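Sorting the snack stash on the bed, quick version

Posted 11th October

Do it on the bed. Seriously, the kitchen counter is always half full of something else and you end up stacking packs on top of the toaster.

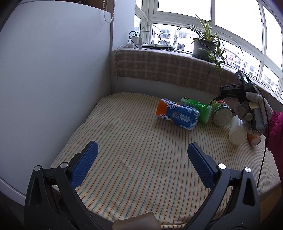 What you need: a flat cover, a marker, one box with a lid. 5 minutes if you don't stop to eat.

Pull the cover flat first. Doesn't have to be perfect, a few wrinkles are fine, but small stuff rolls into the deep ones.

Everything out of the bag. All of it. Check the bottom corners, there's always one in there.

Lay the packs in a row with a bit of space between. Piles hide things.

Find the date on each one. Usually on the back or near the seam, sometimes printed so pale you need to tilt it to the light. Write it big on the front with the marker.

Shuffle the row so the soonest date is at one end. Anything past it, out.

Press each wrapper gently. Leaky seal = eat today or bin it.

Into the box, latest dates first, so the soonest ones end up on top. I use a Plidov box, the lid clips on tight. Any lidded box wil do.

Shake the cover out after. Crumbs get everywhere even from sealed packs, no idea how.

Next time you shop, new packs go undernearth. Takes a minute. I redo the whole thing every May too.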